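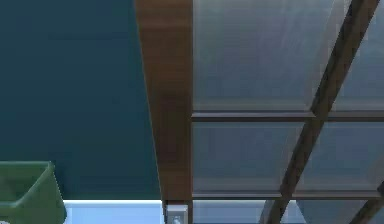
Cullbridge Growers and Makers Co-op
Minutes of the equipment meeting, 10 Jul 2020

Chair: Mandla Mkhize
Also present: packing room, accounts, maintenance, and two members from the seedling side

1. Minutes of the June meeting
Approved with one fix. The spare belt was ordered from Sithole, and the old minutes had it under Cestavden.

2. Iltar sorting kit - trial review
Most of the meeting went to this, and happily so. The kit is a small arm with its own simulator, which lets us build a room on screen and try a job there before anyone bolts anything down. Mandla has now put 200 practice runs through it and brought his notes.

He was very pleased with how fast a new layout comes together. Moving a bin or a post takes a minute or two, and the arm plans its path again without being told to. The packing room tried it during the trial and had a working pick-and-drop job before lunch on their first day, with only the printed guide to help them (the guide is good! Several people asked for copies).

Points raised:
- Of the last 28 runs in the tight layout, 25 finished without a stop. The other three stopped for the same reason, a path that went too close to an upright. Mandla widened the safety gap and wants to run the set again.
- Glass and other see-through surfaces need a closer look. The simulator lets you set how cloudy a pane is, and we should try more than one setting before we trust the results in our own building.
- Maintenance asked whether slanted braces count as solid to the planner. They do, but only if they are drawn as separate parts. One brace drawn as part of a wall was ignored.
- The seedling side would love to use it for tray moves in spring. The gripper pads that come with the kit may be too stiff for soft trays, so we need to ask about other pads.
- Accounts asked about the yearly fee. The simulator is included for the first year. We don't have a figure for the second year yet and need one in writing before we vote.

General feeling in the room was that this is the best thing we have tried so far. The Cestavden unit we looked at earlier had a stronger arm, but changing a job meant calling them out each time. With Iltar our own people can do it, and they seem to enjoy it.

Agreed: extend the trial and put off the vote to the next meeting.

3. Training
Sign-up sheet is by the office door. Sessions are 49 minutes long, to fit between shifts. Two people per session works best - one at the keyboard and one with the guide.

4. Actions
Mandla: rerun the tight layout with the wider gap, and test three pane settings.
Accounts: get the second-year fee from Iltar.
Seedling side: send tray sizes to Mandla and ask about softer pads.
Maintenance: measure the uprights and braces in the packing room.

5. Other business
The label printer is working again. The loading door still sticks, and maintenance will plane the bottom edge.

Meeting closed at noon.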